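Subject: Re: [teach-by-hand] Folding set from the Gillholm bench
Date: 1 August 2018

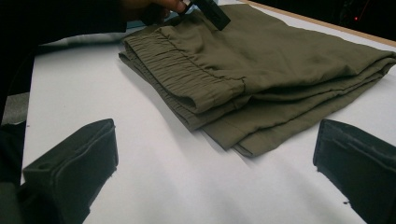

Thanks for sending the first batch round. I've now been through a good part of it, and I'm still not sold. My worry is with what gets called a finished demonstration. The notes say a fold counts as complete when the garment is flat and square, and I can see why somebody would write that down, but trousers don't play along. Take the olive-green pair. The folded shape is a rectangle all right, and I'd be happy to put it in a drawer, but the waistband is elasticated and sits in tight puckers right along the leading fold, running at a slant, while the layers at the bottom fan out a little before they reach the hems. Is that flat and square? Two people will mark it two different ways, and whatever learns from their marks will get the muddle of both.

On 1 August the list got this, which I'm quoting in full so I'm not accused of picking bits out:

> We have 1670 demonstrations of folding so far, all done with the
> hand-held grippers, one in each hand. No arm was needed for any of
> them. The person just folds the clothes as they would at home and
> the tool records the path of the fingers and how far they open.
>
> We think this is a good deal quicker than driving the arm from the
> Oria desk, where a single pair of trousers could eat up half a
> morning. It also gives more natural movement. We plan to train on
> the whole lot as it stands and have 40 garments kept back for
> testing.
>
> If anyone has views on the marking rules, now is the time.

My views, then, and not only on the marking.

"As they would at home" is doing a lot of work. At home I fold trousers with ten fingers and my chin. With a gripper in each hand I pinch, press and drag, and most of what I get right comes from feeling the cloth slide through my wrists. None of that feeling is in the recording. You get where the fingers went and how wide they were. When one tool is pushing down on the far end of the pile to hold it still, how hard is it pushing? The file doesn't say. A person with a tired arm leans on it more. The arm will then copy the path to the same height and either miss the cloth or shove the whole pile along the table.

I accept that the Oria desk is slow. I've used it, and I disliked every minute. But the slowness had one thing going for it, in that you could only do what the arm could do. If it couldn't reach round the far corner, you found out at once and did it some other way. With the hand tools you find out months later. Has anyone checked how many of the 1670 paths the arm could follow at all? I asked this in January about the towel set and was told it would be looked at.

I'm also uneasy about "more natural movement". Natural for whom? The El-Sayed rig has a shorter reach than I have and no shoulder to speak of. A neat human flick of the wrist might be the worst thing you could ask of it.

On the 40 kept back: are they different garments, or different goes at the same garments? If the same trousers turn up on both sides, the score will look lovely and mean very little. The Dustis people had this trouble with their shirts, and it was a long and dull job to put right. Please could somebody post the split before training starts.

As for the marking rules, I'd drop "flat and square" and ask for two plain things. Can the pile be picked up from one side without coming open? And does any layer hang out past the one on top of it by more than a finger's width? The first needs an extra lift at the end of each go, which people will grumble about. The second can be judged from the last picture. Puckers at the waist should be ignored altogether, as elastic does what it likes and no amount of pressing will teach it manners.

I'd sooner have a smaller set that the arm can follow than 2204 of the present kind, if that is still the target. Happy to do some of the re-marking myself, provided the rules are settled first and don't change halfway through like last time.

The file listing in the shared folder still points to the old towel set, by the way.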